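Bromelis Publishes First Results From Household and Shop Chore Trials

FLIRNIA, May 11, 2020 -- Bromelis today published the first results from Fladotell, its program to find out which everyday chores a machine can be trusted with and which still need a person.

The program covered 115 chores drawn from homes and small shops. They included folding towels, wiping counters, loading a dishwasher, restocking shelves and sorting returned parts into bins. Each chore was tried several times, for a total of 872 attempts, and an attempt was scored as complete only if no one stepped in.

Machines finished almost 2 in 6 attempts without help. They did best with rigid objects kept in the same place, such as boxes on a shelf. They did worst with cloth, cords, plastic bags and anything in a cluttered drawer. Speed was also a problem. Most completed chores took a good deal longer than a person would need.

"We would not sell this to a family today," the company said in a statement. "A shop with fixed shelving and steady stock could get some use out of it now, with a worker close by."

Much of the program relies on people doing the chores first with hand-held grippers, so that the machines have a record of how the work is done. Bromelis said the next round will put more of that effort into soft items and into putting things away, two areas where scores barely moved in April.

The full results, including the failed attempts, are available on request. Shops and households that want to suggest a chore for the next round may write to the program office.

About Bromelis
Bromelis develops and tests automation for homes and small businesses. Fladotell is run jointly with Procházka, a maker of shop fittings.

Media contact: Press Office, Bromelis, Flirnia
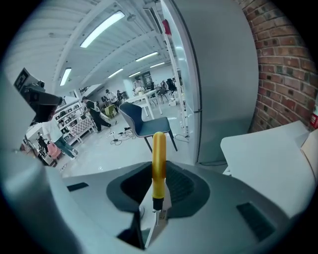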